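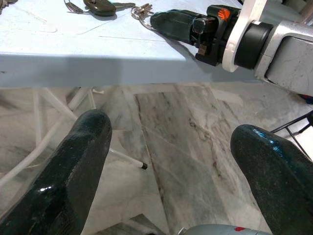

View from the left wrist camera, with the right arm's finger close to the keys.

Fixing a gripper that stalls and drops small metal objects

By Keerthana Kulkarni
May 4, 2026

14 shares | 3 comments

Our two-arm cell at Furport sorts keys on a tabletop. Last month the right arm began stopping during the pick with fault 507, finger overload. On a few runs it closed on a key ring, lifted it, and let go. The cause was a wrong table height in the config, so the fingertip was pushing into the table before it closed. These steps should work on any cell running the Velix controller.

Before you start

Press the e-stop and wait for both arms to hold. Do not clear fault 507 from the screen while your hand is near the fingers. When the fault clears, the gripper goes back to its last commanded position, and on our cell that was closed.

1. Save the log. It keeps only the last 3000 entries, and a restart wipes it.

2. Take the keys off the table. Check both fingertips for cuts or lifted coating. Replace a finger if you can catch the damage with a fingernail.

3. Release the e-stop and jog the right arm down at the slowest speed until a sheet of paper just drags under the fingertip. Write down the Z value.

4. Compare it with table_z in the config file. Ours was off by 3 mm. Satish Mudaliar had moved the table to run a cable and the height was never taught again.

5. Enter the new value, then repeat step 3 at the other corners the arm can reach. If they don't agree, level the table first.

6. Set the closing force back to 13 N. Someone had raised ours to stop the drops, and that made the overload worse.

7. Put one loose key down and run the pick with the other arm parked. Then try a full ring. Keys bunched on a ring sit higher than a single key, so use the ring pick height for those.

If the fault comes back with the right height, check the finger screws for play and call service.

Get new how-tos by email. Enter your address to subscribe. You can unsubscribe at any time.

Related
Parking one arm safely in a shared workspace
Reading Velix fault logs
Replacing worn fingertips
Wrist camera calibration after a collision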